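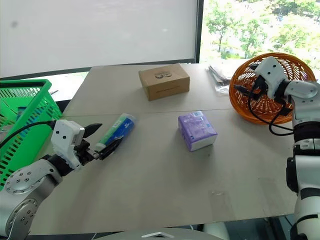 The packing table at Kindcombe. Green basket at the back, flat brown box, a tube in blue and green.

Toothpaste first, or tissues first? I asked because I'd been packing my own bag for a week away and got it wrong, lid popped, everything minty. She laughed at me. Tissues never go first, apparently.

She runs Kindcombe, which sends out toiletry parcels to people who've gone into hospital or moved into a hostel with nothing on them. Two rooms above a dry cleaner's in Bisport, up some very steep stairs. I got there at ten past nine and she was already on her second tea and wouldn't sit down, so most of this was said standing up. Sorry if the order is a bit jumbled, so are my notes.

"It's a shopping bag problem," she said. "You know when you get home and the bread's flat. You put the bread in first. That's all this is, over and over."

So how does it work, then. Stock comes up the stairs in whatever the shop sent it in. It gets sorted into baskets, the baskets go to the table, the table is where a parcel gets made up. The baskets are plastic with holes in the sides. She is very keen on the holes. She used to have solid tubs, the sort for under the bed, and says a bottle of shampoo leaked in one over a bank holiday and sat there quietly ruining everything beneath it.

"With holes you see it. Or you smell it. Also you can rinse the whole thing in the bath, which I do. At home. My bath."

The table she chose herself, from a school clearance. Pale top, plain, no pattern, two panels so there's a join across the middle. The join annoyed her for a month and then she started using it. Things waiting go on one side, things checked go on the other. When somebody new starts she says "over the line" and they get it straight away. It has scuffs. She's stopped minding the scuffs.

I asked why not a white one, and she said she'd tried a white one. Glare. And white packets vanish on it.

What goes in a parcel: toothpaste, toothbrush, soap, a flannel, a comb, tissues, deodorant, something for hands. Socks if there are socks. There usually aren't socks. Last month they sent out 195 parcels, the most so far, and since the start it's about 3,000, though she had to go and look that up in an exercise book and there was a page stuck together with jam.

The hard part is soft things next to hard things. A tube is fine on its own, she says, a tube will lie anywhere, but put a tube end-on against a pack of tissues and shake it in a van and the cap goes through. So tubes lie along the long side, cap in the corner. Soft packs in the middle. Soap underneath, because soap doesn't care.

"People want to make it look nice. I understand that. I want it to look nice. But it's going in a van, and then on a trolley, and then somebody opens it in bed with one arm in a sling. So it has to come open easy and nothing can roll out."

Rolling out is the big one. She came back to it four or five times. A comb on the floor of a ward is gone forever.

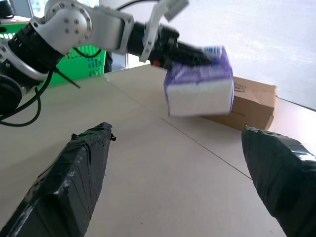
A purple and white packet, with the brown box behind it.

Boxes next. They come flat from Costigan, tied in bundles of 36, plain brown. She had a go at printed ones with a flower on the lid and dropped them, partly the cost. The other reason was a note she got back from a hostel. It said could the boxes please look like nothing in particular. She keeps the note on the wall by the kettle.

"I'd never thought about it. You're carrying that down a corridor. Everyone can see what it is. Brown's better."

She doesn't fuss over a crumpled edge either. If the lid shuts and stays shut, it goes. I would have put money on her being fussy about that but no. What she is fussy about: tape (one strip, with the end folded over so there's a tab to pull) and anything with strong perfume, which goes straight into a seperate basket for the hostels and never to the wards.

How long does one take? She wouldn't say at first. Then said eight minutes if you're chatting. If you're not chatting she reckons less but can't see the point.

There was a bad patch in April. A delivery from Dredov, the wholesaler, came with bath salts where the soap should have been. Bath salts! To wards with no baths. It took weeks to swap and in the meantime they bought soap from the supermarket over the road, a trolley at a time, and she says the girl on the till still asks after her skin.

I wanted to know what she'd say to someone starting a thing like this in their own spare room. Long pause. She moved a basket from one end of the table to the other, and then moved it back.

"Get the table at the right hight. I did it on the floor for a year and my back's never forgiven me. Get a table, wipe it every night, don't leave anything on it. If you leave one thing on it there'll be ten in the morning."

And scissors on a string. She has lost so many scissors.

I asked about money and she pulled a face. Fine until Christmas, she thinks. After that they need to find rent for the second room or go back to one, and one room means the stock lives on the stairs. She'd take donations of toothbrushes today, adult ones, soft or medium. Not hotel minis, people mean well but the caps are hopeless. Flannels any colour. Socks, please, socks.

Then the phone went and it was a ward wanting parcels by four, so I held the door and got out of the way.

Contact us | Copyright Kindcombe, all rights reserved | Back to top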